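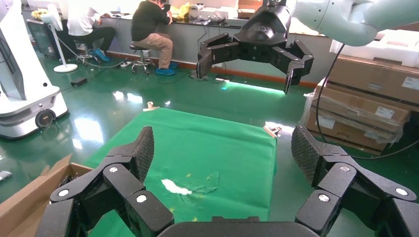
Subject: Re: Nitent import drops trailing records
Date: Sunday, February 24, 2019

> The Skivdale export has 1,803 rows. After import the
> table is 27 short, and the log shows no errors.

Same result on the Arkness build. The reader fetches in blocks of 200 and discards a final block with no newline at the end - append one and the count matches. I have not tested files saved before December.
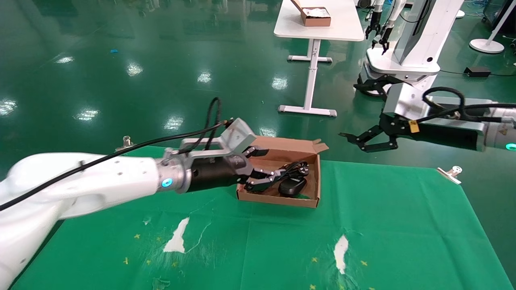

Briem users on the list report that the newline alone did not help, and that the file also had to be saved without a byte order mark.

That would account for a bad first row - not for a short last block. Please send the final 48 bytes of the file as a hex dump.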